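**Thread: the gripper fault on cell 2, start to finish.** A few people asked after my short post in January, so I'm writing it up properly. 1/13

Background for anyone new. I work on a small automation line at Korau. One of our arms opens and handles sheet-metal doors and panels for a cabinet maker. It grabs the rim of the panel, pulls, and moves it to where the next step needs it. 2/13

The fault: the gripper let go of a panel in the middle of a pull. No alarm or error code. The arm finished its path with nothing in its fingers and reported the cycle as good. 3/13

The panel swung back and hit the stop. Kathleen Costello was outside the fence, so she was never in danger. She hit the e-stop anyway, and that was the right call. We locked the cell out and left it that way overnight. 4/13

First guess was air pressure. It's always the first guess. Omar Hijazi put a gauge on the line and let it run through the shift. Steady the whole time. We lost most of a day on that. 5/13

Second guess was worn finger pads. They had some wear, and we swapped them. Ran 390 cycles with no drop and I told everybody it was fixed. It dropped one the next morning. 6/13

Lesson there for me: a fault that shows up this rarely can hide through a long test. I should have said "no drops so far" and left it at that. 7/13

So Thảo Huỳnh set the controller to save wrist camera pictures along with finger position and motor current on every grab. Then we went through them by hand, slow and boring. Brushed metal is hard to look at for hours. 8/13 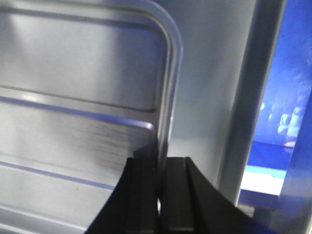 *Wrist camera, fingers at the lower part of the panel's vertical rim.*

The rim is rounded, and that turned out to matter. If the fingers come in a little shallow, they close on the outside of the curve and not behind it. They still stop on metal, so the current rises and the controller decides it has a grip. 9/13

Our grip check only asked two things: did the fingers stop before fully closed, and did the current go over the limit. A shallow grab passes both. Then the pull starts and the fingers slide off the curve. 10/13

Why shallow? The wrist camera bracket had worked loose, up to 3 mm of play at the far end. The arm trusts that camera for its final approach. Tuấn Bùi found it by wiggling it with his thumb. It wasn't on anyone's inspection list. 11/13

What we changed:

- Bracket screws got thread locker and a paint mark, checked at the start of every shift.
- After closing, the arm does a short, slow test tug and reads the force before the real pull.
- Finger position is watched during the whole move. If the fingers close any further, the arm stops and holds.
- "Cycle good" now needs proof the panel is still in the fingers at the end.

The last one bothers me most, looking back. The arm told us it was doing fine with empty fingers, and we had let it ship that way. 12/13

Status as of 2025-04-10: no drops since the changes. The test tug did stop the arm on a bad grab 3 times, all on panels that were sitting crooked in the fixture. Each one was reset by hand with the cell locked out. The fixture is still on my list, and Chiến Đặng is drawing a new stop for it. If you run a similar grip check, go put a hand on your camera bracket (power off first). 13/13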